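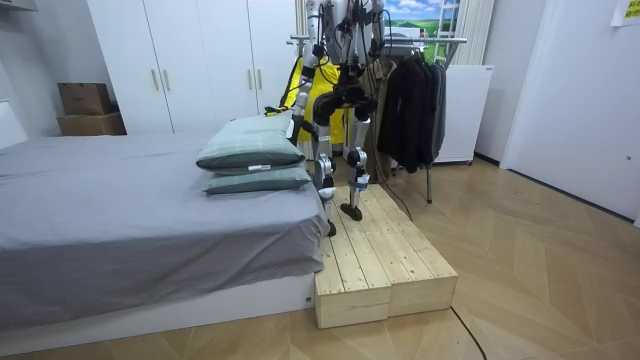

Posted in February by Faustino Magaña

I meant to write a post every week this term and I have managed one, so this covers a lot of ground.

Our club at Brondard has five people in it this year. We entered the household category at Virero, where the robot gets a task in a furnished bedroom and has to finish it without anyone touching it. Our task is clothes. A shirt on a hanger is lying on the bed, and the robot has to pick it up by the hanger and put it on a rail. The rules say the shirt can be any color and can be lying any way up, so long as the hanger is already in it. We call the project Pudivow, which was the name of a file before it was the name of anything else.

The first few weeks went into things that had little to do with hands. Balance was the big one. A person who leans over a mattress shifts their hips back without thinking about it. We had to write that in, and the first version shifted the hips so far back that the arm came up short of where it needed to be. The second version was better but slow. We are on the fourth now and I would call it acceptable.

Working height took up another meeting. We argued for a while about raising the robot or changing the task pose, and ended up with the wooden boxes. They are pine, screwed down from the top, and they don't flex enough to matter. We didn't sand them. The downside is that the robot now has an edge it must not step over, and one more thing has to be measured before each session. If the boxes have moved against the bed, all our saved positions are wrong by the same amount. I lost most of an evening to that before I thought to check it.

Then there is the hanger. Our practice hanger is wood, with a thin metal hook. The hook is hard for the camera when it is lying flat, and the wooden part is easy. So we stopped looking for the hook at all. The software finds the two shoulders of the hanger, takes the middle, and works out where the hook ought to be. This falls apart when the shirt is bunched up over one side. We are trying to get it to push the fabric down with a finger first and then look again. Sometimes that helps and sometimes it drags the whole shirt along.

We log every attempt. Up to now there are 52 in the sheet, and 36 of them ended with the hanger held firmly in the hand. Getting it onto the rail is a separate column and I am not going to put that number here yet. Most of the failures were at the same point, when the fingers close and the thumb catches cloth and misses the wood. A few were us forgetting to load the new calibration. 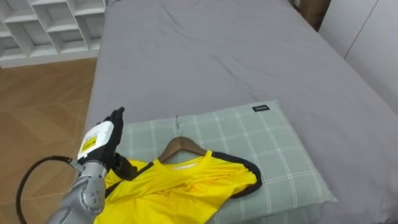
Tuấn Đỗ left a comment on my last post saying that we were closing the hand too early, and that his team at Saithong had the same trouble with towels until they made the hand pause just over the cloth and take a second look before gripping. He also asked why we don't come in from the side of the bed nearest the rail, and said he would give up some speed to get a better angle.

I tried the pause. It adds five seconds to each attempt, and under the Virero rules we can afford that. The thumb catches cloth less often, though I only had time for a short session and I don't want to claim much from it. As for the other side of the bed, we did consider it. The cable would have to go the long way around and the boxes would need to be moved, and I would have to redo the positions. It may still be worth doing, but I don't want to start on it this month.

Other things on the list:

The wrist turns further than it needs to on the way up. It looks odd but does no harm. Low priority.

Someone has to write the safety sheet for the entry form. I think that is me.

The yellow jersey is the only shirt we have tested properly. It stands out against gray bedding, so the camera has had it easy. Next we do dark shirts, and after that something striped. If you have an old striped shirt you don't want back, bring it to the next meeting. Any size is fine.

I will post the rail numbers when there are enough of them to be worth reading.

Contact: use the form on the About page | © Faustino Magaña | Back to top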